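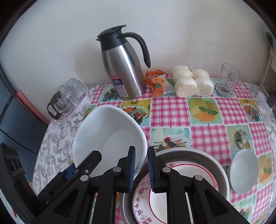

Home | Reviews | Kitchen | Outdoors | Contact

The Horgan Tea Kettle, Eight Months In
By Aoife Madigan, July 3, 2022

I bought this kettle in November, the week our old one started leaking onto the stove, and I love it! It boils fast, it pours in a thin steady line (great for green tea, even better for those fussy paper coffee filters) and the whistle is a low hum you can sleep through if you're in the next room.

The handle stays cool. The lid is stiff, and I did pinch a finger twice the first week, but it has loosened up nicely.

Hard water in Clarkudville leaves a crust on everything, so I boil vinegar in mine once a month and rinse it well. Comes up like new.

Mine cost $64 at the Vestwood outlet. The bigger one is $103, and unless you have a houseful of tea drinkers I'd stick with the small. I'd buy it again tomorrow.

Last updated: three weeks after posting, to fix the price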